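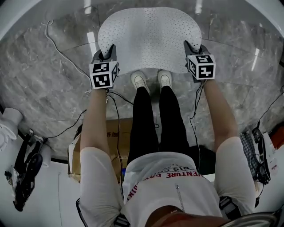
Text and pictures: Gholamreza Rostami

White board with holes, on the marble floor

This is the gallery page for the big board of our Cistora wall. I started it in May and I add to it when there is something worth showing. The board is the largest piece we have, and also the one that people ask me about most often, so it gets a page of its own.

The gray marble is a good place to lay it down. The board has a soft outline, a little like a kidney, with a wide curve going inward on one long edge and a rounder edge opposite. On the floor you can see this shape much better than on the wall, where hooks and shelves hide half of it.

The near edge, left side a little up
It is easiest to hold the board by the inward curve, one hand at each end. With the left side lifted and the right side down, it can be turned on the floor without carrying the full weight. My friend Bahman Mahmoudi prefers to stand it upright and walk it like a wardrobe. I do not like this way on stone - the edge is thin and the marble is hard.

The holes
They are small and stand in straight rows over the whole surface, right up to the curved edges. This regular grid is useful when you plan where to put things. I put paper on the board, mark the holes I want with a pencil, and move the paper until the arrangement looks calm. For the kitchen side I needed two evenings to decide.

The color
White was my choice, and my family wanted green. Against the gray floor the white looks very bright. In the hallway, where it will hang, the light is weaker and it becomes softer, almost like cream in the late afternoon.

What will go on it
Keys, two caps, the dog leash, a small shelf for letters and 6 long hooks for bags. The heavy umbrella stays in the corner as before. I also have a box with 400 small pegs, much more than I can use, so if somebody nearby needs pegs of this type, please write to me.

Still to do
The wall needs one more coat of paint before the board goes up. Bahman will come on Thursday with his long level, and we will mark the screws together. The next pictures will be added under this one when the hooks are in place.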